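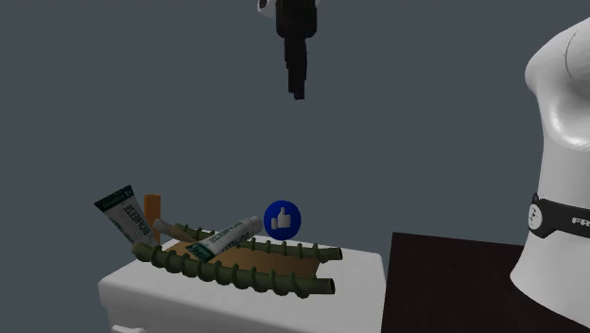 A white cabinet in a gray room. Computer rendering.

Recruiters should publish the cut-off mark before the exam, or at least on the day the results go up. Right now most of them do neither.

Take the Ornico clerical exam. The result came out on a Monday as a list of roll numbers, 29 pages long. If your number was on it, you went to the interview. If it wasn't, you got no score and no cut-off. The marks were promised for August and the link still leads to a blank page.

I sat that exam and missed the list. I can live with that. What I can't do is plan. A person who missed by 2 marks should apply again. A person who missed by 20 should probably study for something else first. Both of them see the same list.

Kestel does it better. Its trainee exam draws more applicants than Ornico's, and every one of them can log in and see a score next to the cut-off for their category. The fee is 1,000 and I paid it without complaint - I knew what I would get back.

The usual answer is that publishing marks brings appeals. It does. Some of those appeals will be right, and a recruiter that charges a fee can pay someone to read them.

Related
Renia technician posts: who can apply
Magsi interview dates moved again
How to read a merit list

We use cookies to remember your settings. Accept | Manage
Contact us | Copyright Exam Desk | Back to top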